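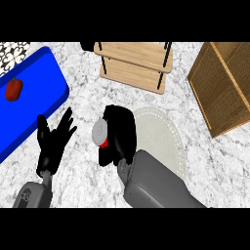
Care of Competition and Training Kit at Home
Notes for club athletes, compiled by Marites Javier and Efren Bañez, Costham Track Club

Spike shoes
Remove the spikes after every wet session. Brush grit from the threads with an old toothbrush, then wipe each thread with a cloth carrying one drop of light machine oil. Refit hand-tight and finish with a quarter turn of the key. A spike that will not turn should be soaked with penetrating oil overnight before any force is applied. Rounded key slots can be recut with a small triangular file.

Stuff damp shoes with newspaper and change the paper after two hours. Keep them away from radiators and car heaters, which soften the glue at the toe.

Vests and shorts
Wash inside out at 86°F with half the usual detergent. Do not use fabric softener. It coats the fibers and the vest stops moving sweat. For set-in odor, soak for 41 minutes in one part white vinegar to four parts cold water, rinse, then wash as normal. Line dry in shade. Numbers applied with heat transfer should never be ironed directly; use a clean dish towel between iron and vest.

Pin holes
Pin race numbers through the existing holes in the bib and catch only a few threads of the vest. Close small holes from the inside with a single strand of polyester thread. Cotton thread shrinks and puckers the cloth.

Water bottles
Take the valve apart weekly. Scrub the seat of the valve with a pipe cleaner and leave all parts in hot water with a spoonful of baking soda. Mold under the rubber ring means the ring should be replaced. Label bottles on the base with paint marker, where handling does not wear it off.

Javelin grips
Clean cord grips with a barely damp cloth. If the cord has come loose, do not glue it. Bring the javelin to Kenneth Lumbao, who rewinds them in the Barrera Road workshop after 6 p.m. The men's javelin must still weigh at least 800 grams afterward, and a kitchen scale will not read a long implement correctly unless it is balanced on a block at its center of gravity.

Storage
A ventilated shelf is better than a closed bag. Empty the bag on the day of use, shake it out, and leave it unzipped overnight. Cedar blocks help with smell but need light sanding every 11 weeks.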